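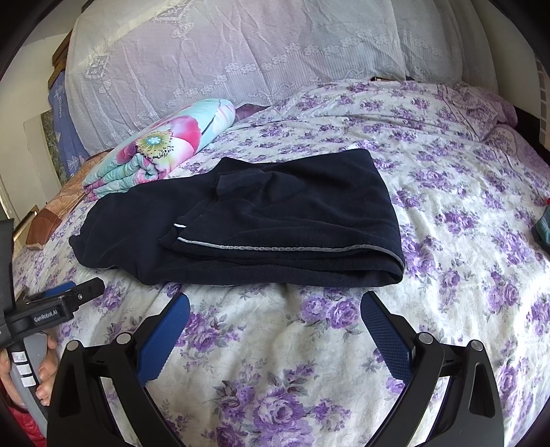

A dark folded garment on a bed, with the gripper's blue-padded jaws open at its near edge.

Katene sells its handheld gripper service by the recorded session, and folding clothes is the job customers order most. Filippos Antoniadis, who manages the service, puts that down to price. "A folding session is cheap to set up. You need a bed and some laundry. The cost is in the checking afterwards."

The standard package is 2,000 recordings, delivered in batches. Each batch is reviewed by two people before it leaves the office. Antoniadis gives the current rejection rate as 13 per cent, down from 26 in February. Most of the fall came from a change to the instructions given to operators.

"We used to say 'fold neatly', and everyone had their own idea of neat," he says. "Now the sheet says where the first grasp goes and how far the jaws open before it."

Dark fleece remains the hardest material on the list. Folds are difficult to pick out against one another, and thick layers tend to be gripped two at a time. Eglė Paju, who trains the operators, asks them to approach low and close slowly. "If you take both layers, let go and start again. Don't drag it – a dragged fold is no use to the customer."

Sessions are recorded in ordinary homes, with the furnishings left as they are. Paju regards patterned bedding as a useful test. "A plain table gives you tidy results that fall apart in somebody's bedroom."

Delivery takes seven weeks from order. Antoniadis would like it shorter but will not drop the second review. Customers can ask for single-reviewer batches at a lower price, and so far two have done so. One has since gone back to the standard package.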